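Subject: Re: [kitchen] Over-the-sink rack or plastic rack?
From: Ornitz
To: kitchen list
Date: 30 April 2023

Replying to the question from earlier in the week, quoted here so people who joined recently can follow.

> We are redoing the break room and getting a double sink with one
> narrow side and one wide side. Counter space is tight. Is it better to
> get a rack that goes across the sink or a regular plastic one? The
> Gonlow catalog has both and the prices are close. There are 8 of us
> using the room, mostly mugs and lunch containers. I also need to know
> whether the rods leave marks on stainless. Our old sink was enamel and
> it chipped.

We have the same kind of sink, set into a white counter on an island, and we have used both kinds of rack with it. The rod type goes across the narrow left basin and rests on the rims. Whatever drips goes straight down into the basin, and the counter on either side stays clear. 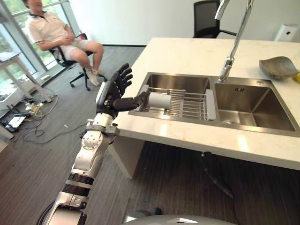
*Wire rack across the left basin, right basin left open.*

On marks: the rods on this type don't touch the sink at all. Only the end tabs rest on the rim. I wipe under them on Fridays and there is a faint line of scale where they sit, which comes off with vinegar. I have not seen a scratch from them. The bottom of a basin is another story. Ours got scratched in the first month from people sliding pans around, and no rack would have prevented that.

Measure the opening before you order. The Jokeck rack we tried first was too short and kept dropping in at one end, so we sent it back. An adjustable one costs a little more and saves you the return shipping. Measure from outside rim to outside rim, front and back both, as the cutout on ours was not perfectly square.

As for the plastic kind, it holds more, and plates stand up better in it. The trouble is cleaning. The slots down the sides collect gunk where the slats meet the rim, and a sponge won't get in there. I use an old toothbrush.
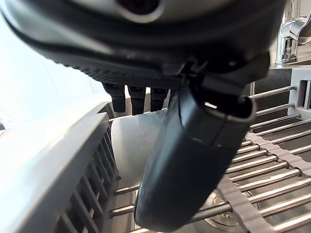 Ornitz

The slatted sides do let air through, so things dry fast enough. If you go with plastic, get a white one. It shows the dirt, and you will clean it sooner. Ours gets soaked in hot water and dish soap for an hour, then brushed along each slot and rinsed from the outside in. Don't put it in a dishwasher unless it says you can. The Liu rack we had before this one warped on the top rim and never sat flat again.

For 8 people with mugs and containers I would get the rod rack and keep a plastic one in the cabinet for days when somebody brings in food for everyone.
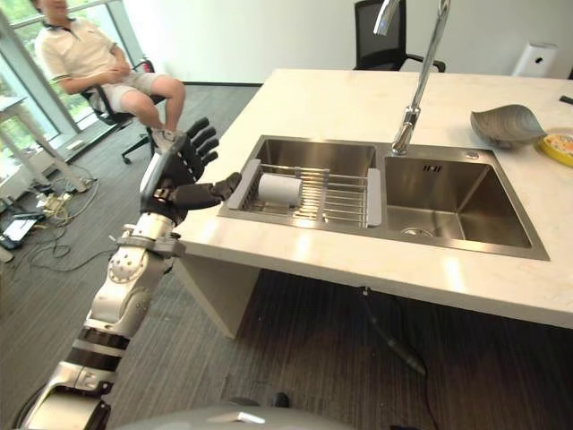

Faucet height matters more than people expect when there is a rack over one side. A low spout hits the mugs when you swing it across, and then you end up washing everything in one basin. The tall gooseneck on ours rises between the two basins, so it can serve either one, and the lever is partway up the stem where you can reach it with a wrist if your hands are soapy. Check that the spout you pick swings far enough for your wide basin. We also keep the big side free of racks so there is always somewhere to fill a pot or rinse a tray.

One more thing on the original question. If your installer offers to seal the counter cutout, say yes and ask what product they are using. Ours was left bare at the back for most of October and the edge had to be redone.

I can send the rim measurements if you want to compare. Write to me off list, as attachments over the size limit get stripped.

Ornitz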